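Birketti: a word list for wood colours and finishes

Version of 4/25/23

Birketti is a plain text list of the words people really use when they talk about the colour and shine of wood. Paint shops have their colour charts, but ask five woodworkers what "honey" looks like and you'll hear five answers (all of them right!). I love that, and I wanted it in one place.

What's inside

The list has 1,000 entries, one per line. Each entry has the word, a colour family, a shine level from 0 to 100, and a short note. Families are pale, yellow, orange, red-brown, dark and grey. Spelling is Australian, so it's "grey" and "colour" all the way through, and the search script won't find "gray" unless you turn on the spelling option.

Where the words came from

Most came from old furniture catalogues, auction listings and my own notebooks, which I finally typed up in January. The red-brown family is the biggest by a long way and my favourite to browse. Cherry and mahogany alone have up to 50 entries between them, from "ox blood" to "strong tea".

Using it

Open birketti.txt in anything you like. Fields are split by tabs. If you use Flamurton for your labels, run the export script first and it'll write a file 20 lines to the page, ready to print.

Known gaps

Limed and bleached finishes are thin on the ground. So are words for grain: I've got "flame", "fiddleback" and "bird's eye", but swirls and ovals go by all sorts of local names and I'd be thrilled to have more of them.

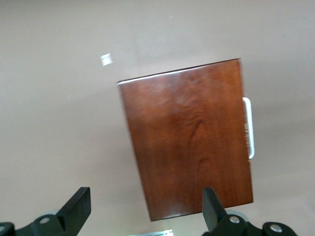
Send new words as a tab-split line with a note on where you heard them. Spelling fixes are welcome too, and so are arguments about "honey".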